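Wednesday

Up at six with the heating off again. I bled the radiator in the back bedroom, which helped for an hour, and then it went cold from the top down. I'll leave it until the weekend.

Ran before breakfast, the short way, down past the Wandon sign and back along the canal. My left knee is fine on the flat and complains on the bridge steps. I walked those. I am supposed to be following the plan Fadi Majali wrote out for me, which has two rest days in it, and I have been skipping both. He noticed. He says the knee is what happens when you skip them. I said I would take tomorrow off and I intend to.

Work was slow. I finished the draft of the bus shelter report and sent it up, then spent most of the morning on the phone trying to get a price for the paper stock. They wanted to sell me 2000 sheets. I need 500. We settled on 500 at a worse price per sheet, delivered whenever the truck is next out this way. I ate lunch at my desk, the end of the lentil soup, and read ten pages of the Skarov book. I am not getting on with it. The brother has been on a train for three chapters and I still don't know where he is going. I'll give it until page 100.

Cauã Pacheco called at two. His mother is out of the hospital and back in her own apartment, and she has already sent away the woman who came to help with meals. He sounded tired. He is going down there on the late bus to see if he can talk her around, and he asked if I could take the cat. I said yes. I like the cat. She is called Tello and sleeps sixteen hours a day, so I don't think it will be much trouble. He dropped her off at five with a bag of dry food, a brush and a written page of instructions, both sides. She went under the couch and has stayed there.

I had meant to do the kitchen shelves tonight and did part of it. The brackets are up and level. One of the old holes had crumbled, so I filled it and will drill again when it has set. I also found the missing lid to the blue casserole behind the shelf unit, with a lot of dust and a Clandava ticket stub from January. That was the concert where it snowed and we walked home down the middle of the road. I put the stub in the drawer with the others.

Supper was eggs and the last of the bread. I called my sister after. She wants to do the trip in one day instead of two, and I think that's too much driving, but she has already told everyone. I said I would bring sandwiches. She said the kids won't eat anything with mustard now. Last summer it was the only thing they would eat.

Pictures:

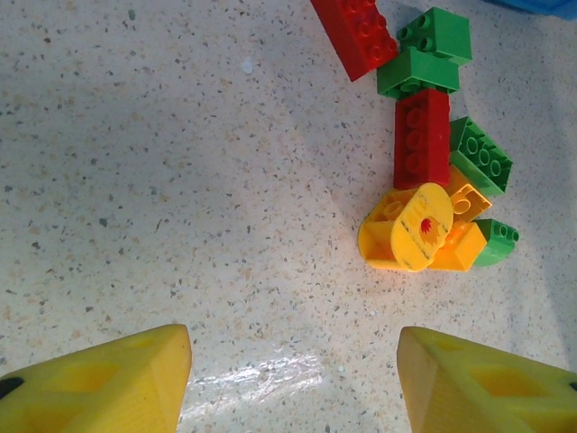
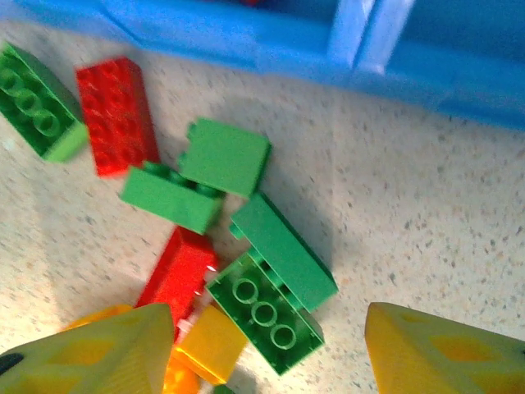
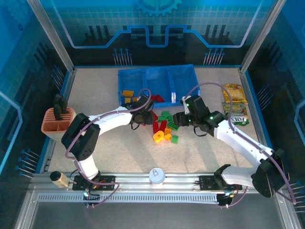 Tried reading again after nine and gave up after a page. I wrote to Cauã to say the cat is alive and hiding. He wrote back that his mother had made him a full dinner, standing up the whole time, and would not sit down until he did. He thinks he will stay through the weekend. I told him that was fine, and it is, though I'll need more litter – the bag he left won't go that far.

Things for tomorrow: call the landlord about the radiator, buy litter and bread, take the library book back before the desk closes, no running. I also owe Fadi an answer about the race in the spring. I would like to do it. The entry fee has gone up and the start is at seven in the morning on the far side of the river, so I would have to stay over with someone or take a taxi. I'll ask my sister if her spare room is free that weekend, once she has calmed down about the driving.

Tello came out just now, at ten thirty. She walked once around the room along the wall, ate a little, looked into the kitchen and went back under the couch. I have left the lamp on in there and put an old towel down by the radiator that works. Going to bed.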